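How to Get a White Farmhouse Sink Bright Again (and Keep It That Way)

I love a white sink. I love it even more on the days when it looks like the day it was installed! If yours has gone a bit gray, or has those pencil-like marks that pots leave behind, give me 40 minutes and I think you'll be thrilled. Most of that time is waiting, so put the kettle on.

What you'll need

Baking soda, 14 tablespoons or so if your basin is as deep as mine
Dish soap
A soft sponge (no scouring side, please!)
An old toothbrush
White vinegar, 500 ml, for the drain and the faucet
Paper towels
A dry cloth for the chrome

Step 1: Clear it out

Take out every dish, every spoon, the strainer basket too. Stand your paper towels on the counter within reach, because you'll be grabbing them with wet hands. Rinse the basin with warm water and swish any crumbs down from the corners.

Step 2: Sprinkle and scrub

While the basin is still damp, shake baking soda all over it, walls included. It clings better than you'd expect. Add a squirt of dish soap to the sponge and work in small circles, starting at the back ledge and moving forward over the thick front edge, which collects more grime than any other part of my sink. Leave the paste on for 20 minutes.

My everyday setup is simple: soap and sponge on the window sill behind the faucet, towels by the rim, and a little plant because it makes me happy to look up and see something green. 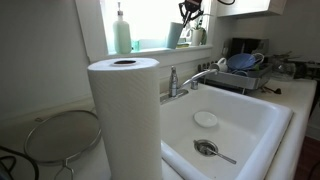
Step 3: Do the drain

Rinse the paste away, then scrub around the drain ring with the toothbrush. Soak the strainer basket in a bowl with half the vinegar while you do this. So much comes off it! Rinse it well and drop it back in.

Step 4: Shine the faucet

Dampen a paper towel with vinegar, wrap it around the base of the spout and leave it for a few minutes. Chalky buildup softens and wipes right off. Check your faucet's care instructions first if it has a colored or brushed finish. Rinse with plain water and buff with the dry cloth.

Step 5: Dry everything

Wipe the basin from top to bottom with a fresh paper towel, then run it along the sill and under the soap bottle, where there's always a ring.

Keeping it bright

A quick wipe after the evening dishes does wonders. Coffee and tea are the worst for staining, so rinse those cups right away. If you get a stubborn mark, repeat Step 2 on that one spot and give it a little longer. Happy scrubbing!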